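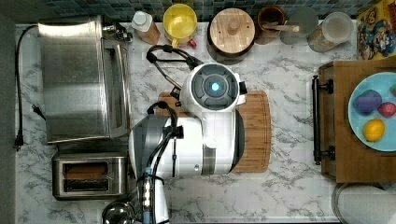
A white robot arm over a cutting board at the Handden test kitchen, seen from overhead. Photo: Wultent

Wultent publishes results of kitchen gripper comparison

HANDDEN, 2025-03-01 - Wultent, which tests robot hardware for small manufacturers and research labs, today published the results of a comparison of three grippers for household kitchen work. All of them were tried on the same model of arm, over the same counter, with the same set of objects.

The grippers were the Protness two-finger, the Shboul soft gripper and a suction tool built in-house by Wultent. Each made 1000 pick attempts, for a total of 3000. The attempts were split evenly among five tasks, including moving a mug, lifting a plate and placing small rounded items on a tray.

The Protness gripper had the fewest failed picks, at 119. Most of these were on plates, where the fingertips did not get far enough under the rim. The Shboul gripper did better than the other two on rounded items but was slower to release. The suction tool handled flat lids well and had trouble with anything curved or textured.

"We wanted numbers from a counter with normal things on it," said Parveen Lodhi, who led the tests. "A bare bench is easier to work on, but our customers kept asking what happens when there is a toaster in the way."

The counter at Handden is laid out with a toaster oven, a two-slot toaster, mugs, canisters and a wooden tray. Appliances stay in place during a run. Objects to be picked are moved to new starting points after every 600 attempts.

Cable routing had more effect than the team expected. With the first layout, the cable pulled on the wrist at the far end of its reach and shifted the grip point. Lodhi's team added slack near the wrist and repeated the affected runs - the earlier ones are not counted in the results.

Wultent did not score the grippers on price or noise. Wear was checked by eye only, and the report lists it separately.

The full report, with results by task and the settings used on the controller, can be requested from Wultent at no charge. A second round, comparing wrist cameras on the same arm, is planned for July. Makers who want to submit a camera should contact the Handden office.

Media contact: Parveen Lodhi, Wultent, Handden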